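19 Oct 2025

Birthday banner for Damián - final layout on the shared drive, folder Lenari. Minoru's joke heads look fine at full size, go mushy on the small print. Redid 11 of them, left teh rest.

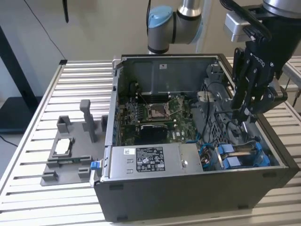 Greeting thread now at 211 posts. Pulled the best 15 for the card insert. Hegazy one too long, trimmed. Ask Murakami if the Clurnton joke is OK in print - Ulloa might not get it.
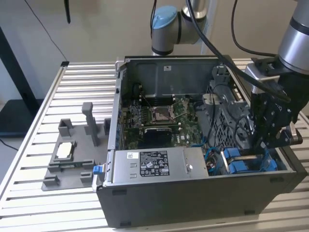
Notebook 3, p. 22

Skondberg paper curls at the fold. Score first, then print. Second proof almost right, reds still too hot. Need envelopes, cake money form September still in the drawer.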